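Ticket: label printer drops off network, bench 6 - Skelisley site
Status: closed (watch)
Opened by: Yolanda Urrego
Worked by: Kimie Aoki

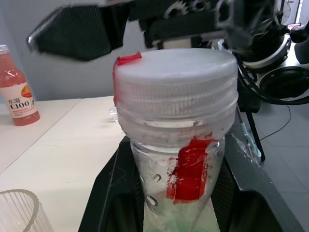

Yolanda's report, 8:15 am: Labels not coming out at bench 6. Sent the same job four times. Printer light is solid green, PC says "offline". Restarted the PC, no change. Need the morning batch labeled before lunch pickup.

8:40 - Picked up. Printer is the Uneo desktop unit, thermal, on the wired network. Self test page prints fine so head and ribbon are OK. Not a paper problem.

8:52 - Pinged it from my desk. Answers, then stops, then answers. 34 replies out of 80. Bad cable or bad port was my first guess.

9:05 - Swapped patch cable. Same. Moved to the spare wall port. Same. Put the old cable back so I don't lose track of what I changed.

9:20 - Yolanda asks can she print to the one at the front desk for now. Yes. Added it to her PC, made it default. Told her to check the label size first, front desk is set for shipping labels and will chop the bottom line off. She got the batch going.

9:45 - Looked at the print queue. 40 jobs stuck in there, oldest from October. Cleared all of it. Restarted the spooler. Queue shows online for a minute then offline again. So the queue was a mess but not the cause.

10:10 - Unplugged printer from network completely and pinged its address. Still getting replies!! Something else has the same address.

10:25 - Checked the address table on the switch. The other device is on the storeroom port. Hardware address comes back as a Sugawara unit. We have one Sugawara thing, the time clock by the storeroom door. Went and looked at it. Yep. Typed in by hand on the setup screen, same address as the printer, last digit and all.

10:30 - Asked around who set up the clock. Grastier did the install. Their sheet has the address written down and it's the one we gave them, so this is on our side. Our list had the printer under the old bench name and somebody (me, probably) read the line as free.

10:50 - Called Grastier anyway to get the admin code for the clock. On hold for a while. Got it. Not putting it in the ticket, it's in the password vault under Skelisley / door.

11:05 - Changed clock to automatic address, then reserved one for it on the router. Clock came back, punched in and out as a test. PLEASE ignore the extra punch under my name.

11:15 - Plugged printer back in. Ping is clean, no drops. Sent a test label from Yolanda's PC, came out right away. Sent a long job, all good.

11:20 - Set her default back to bench 6. Left the front desk printer on the list as a backup, renamed it so it says SHIPPING SIZE in the name.

Yolanda, 11:48 am: Working. Two labels came out with the date squashed into the lot number, is that the same problem?

11:55 - Not the same. Template got saved with the wrong width when she switched printers. Reloaded the template from the shared folder, reprinted both. Fine now. If it happens again, close without saving and reopen from the folder - don't fix it by dragging the boxes.

Yolanda, 12:10 pm: ok thanks, pickup made it

To do, me:
- fix the address list, take out old bench names
- reserve adresses for the other printers too, not just this one
- ask payroll to delete my test punch
- leave ticket on watch, check ping again tomorrow morning

Next day, 8:30 am - Ping clean overnight, queue empty. Payroll removed the punch. Address list half done, finishing under a seperate ticket. Closing.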